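Wet canvas shoes, how do you dry yours?
07/09/2023

pokau_walker
Hi all! My canvas pair got soaked on the lake path (again, I know) and I'd love to hear how you dry yours without that awful musty smell.
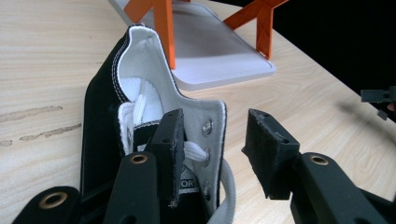

I've been stuffing mine with newspaper and changing it at bedtime, but by November that takes forever.

Witkowska614
Oh, I do sympathize! Mine go in the dryer on low, inside a pillowcase.

viltel_gran
Please don't, dear, the heat loosens the glue. Leave them by an open window and be patient. 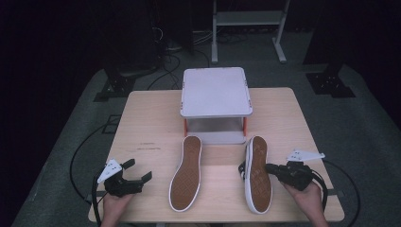

A little baking soda overnight is lovely for the smell, too.

Witkowska614
Well, mine have survived 4 years of it, so I'll agree to differ!

fivon3080
I'm with gran on this one. White pairs worry me most, as they can yellow in strong sun. With a shiny silver label stitched on the side like this one, I'd keep the scrubbing brush well away from it and just dab with a damp cloth.

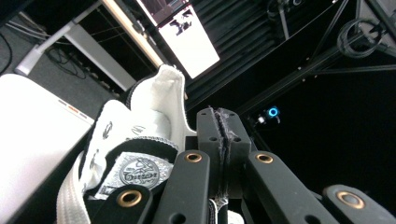
Padded heels are the slow part in my house, so I push a rolled sock down into each one. A collar with a soft rounded fold like that deserves a good squeeze in a towel first.

pokau_walker
Thank you, all! Window and socks tonight, then.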